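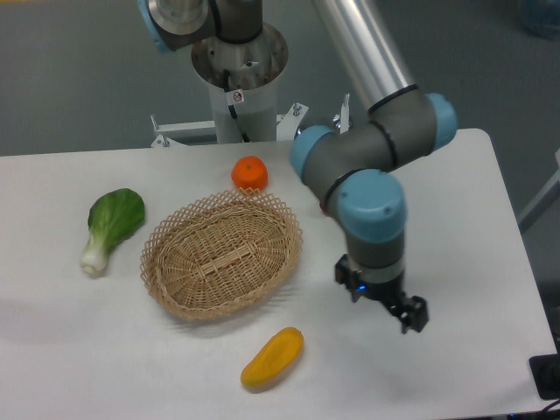 How do you teach a robot to put the groceries away?

I get asked this a lot, mostly by my nephew, and I love the question because for years my answer would have been very boring. You typed. You typed where the arm should go, down to a hair's width, then you typed when to close the fingers, then you typed where to go next, and if somebody bumped the table you got to start all over again. (I did that job. I bumped the table plenty.)

Now there's another way, and it's a lot closer to how you learned to tie your shoes. Somebody shows you. You watch, you try, you make a floppy mess of it, and they show you again. With robots we call that a demonstration, and I spend most of my working day at Plidham making them!

Two ways to show a robot

The first way is by hand, and I mean really by hand. You switch the arm into a soft, floaty mode where the motors hold it up but don't fight you. Then you grab it near the wrist and walk it through the job. Over to the orange, down, close the fingers, up, across to the basket, open. The whole time, the arm is paying attention to its own joints. A joint is a place where it bends, like your elbow, and inside each one is a sensor that says how far it's turned. Many times a second the computer writes all those numbers down.

If you've ever had a grown-up hold your hand around a pencil to help you make a letter, that's the idea. Your hand was moving, but somebody else was doing the steering.

The second way is by remote control. The fancy word is teleoperation, and "tele" just means far off, like in telephone. You sit or stand a little way away with a controller, and when you move it, the robot moves. Ours is called the Brondunitz and it looks like a skinny little arm with a trigger at the end. I tilt my wrist, the big wrist tilts. I squeeze the trigger and the big fingers close. The first time I tried it I giggled so much that I had to put it down.

Why bother with the remote if you can just grab the arm? Well, when I'm holding the arm, I'm in the way. The robot learns partly from camera pictures, and if every picture has my big elbow in it, the robot may think an elbow is part of the job. Then one day it's working alone, there's no elbow, and it's confused! With the remote, the camera sees the table and the arm and not much of me.

What's in a demonstration?

Let's say the job is putting pretend fruit and vegetables in a basket. We use pretend ones at Plidham because real bananas go brown and real tomatoes go splat. One demonstration has two things in it: what the robot saw and what the arm did. Those get lined up in time, so the computer knows that when the picture looked like this, the arm moved like that.

One demonstration isn't enough, though. Suppose I only ever showed it an orange in one spot. It might learn "go to that spot" and never learn "go to the orange." So we move things. The basket goes left, the basket goes right, the bok choy gets turned around, the orange goes somewhere silly. For one basket job last May we collected 2,000 demonstrations. I did 1,000 of them and Nkrumah Baidoo did the other 1,000, and we both dreamed about vegetables.

Splitting it up was a good thing, by the way. Nkrumah likes to come straight down on a fruit from above, and I sneak in a bit sideways. The robot got to see both. Too many different styles can muddle it, so we agreed on a few rules first, like which end of a long vegetable to go for.

Long things are tricky! A round orange is pretty much the same whichever way you grab it. A long one can swing, or tip, or poke out of the basket like a foot from under a blanket. And our robot has only two fingers. Try picking up a carrot with just your thumb and one finger, with your eyes closed, and you'll see how much your hand usually does for you.

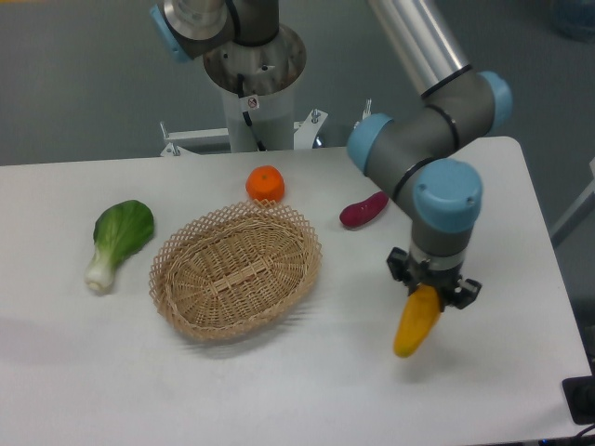 Mal-soon Yook tells every new driver to slow down before the fingers close. You can't feel the vegetable through the controller, she says, so your eyes have to do the feeling, and eyes need a second to catch up. She also says to let go low, close to the basket, because a robot that watches you drop things from high up will happily do the same.

I was a terrible driver in my first week. I kept moving my own hand forward when I wanted to see better, and of course the robot's arm went forward too, right into the table. Clunk. There's a stop button for that, and I pressed it 17 times before lunch. Gun-woo Maeng still has the tally on a sticky note.

Then the robot practices

After the showing comes the learning part, which happens in a computer with a lot of fan noise. A program looks for patterns in all those pictures and movements. We call our program Yeon. Yeon doesn't save my demonstrations and play one back like a song. It tries to work out what a good next little move would be, for whatever it sees now, and then the next one, and the next.

So when we put everything out in an arrangement it hasn't seen before, it has to come up with its own path. Sometimes it's lovely to watch. Sometimes the fingers close on nothing at all, and the arm proudly carries that nothing over to the basket and lets it go.

When that happens we go back and show it more. We might even show it how to fix a mistake: I'll miss on purpose, open up again, scoot over and have another go. If a robot has only ever seen perfect grabs, it has no clue what to do after a bad one.

Try it at home

You need a friend, a scarf for a blindfold, a bowl and some socks rolled into balls. Your friend is the robot and wears the blindfold. Stand behind them and gently steer their arm to a sock, say "close," steer to the bowl, say "open." Now swap, and do it without touching, using only words like "left a bit" and "down." Find out which way is faster. Then move the bowl without telling the robot and ask them to do it from memory.

Usa Onsri tried this with her class and they had socks behind the radiator.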